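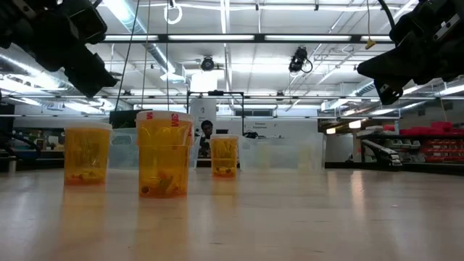
Little Pots, Big Table

Hello and welcome, and do pull up a chair. This page belongs to the small containers, the ones that end up at the back of every drawer in the Cerkness workshop and that I have been promising to sort out for longer than I care to admit. Loan Lương finally shamed me into it one Sunday by asking for a spare pot with a lid and watching me open drawer after drawer (I did find one, and the lid even fitted). So out they all came on to the long pale table, which has such a shine on it that anything amber leaves a lovely orange glow underneath.

I have kept the words short, or as short as I ever manage. Click on any picture to see it larger.

Amber, with bits in. I do love this colour. You can tell there is something inside without having to unscrew anything, and for a person who never labels things that is a great help. The pieces that live in pots like these are mostly odds and ends from the Rilix boxes, which came to us as a job lot of 323 and have been turning up in strange corners ever since.

The tall and the short of it. I had meant to line them up by height, then by colour, and in the end I let them stand wherever they looked comfortable. The pale yellowish ones are my favourites, I think because they look a bit like old barley sugar when the lights are on.
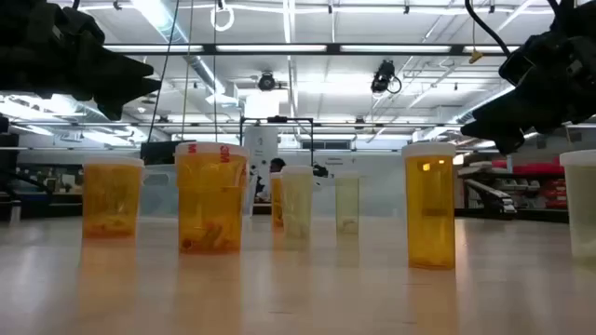
White lids go with nearly everything, which makes them very forgiving, but please do try the lid on its own pot before you put it away — a lid that only sits on top is no use to anyone when the whole lot goes over. The wide amber one with the red 3M lettering round its lid is easy to pick out, so I tend to look for that first and work outwards from there.

Loan's rule, which I am passing on because it is a good one, is that small pots travel together in a clear tub. You can lift the tub out in one go, have a look through the side and put it back, and nothing rolls under the bench. We use the Zotavow tubs at 2 litres, though any see-through box you have at home would do just as well.
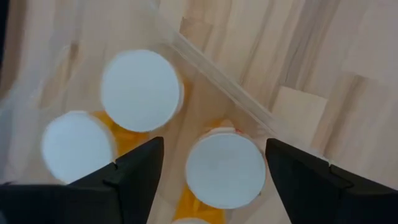 Page last changed: June

Four together, snug in their clear box, white caps up and a bit of orange showing underneath. I find this a very cheering sight after a whole drawer of muddle, and the pale wood sets them off nicely too.

More galleries: Buenaventura Button Tins / The Long Shelf / Jars and Their Lids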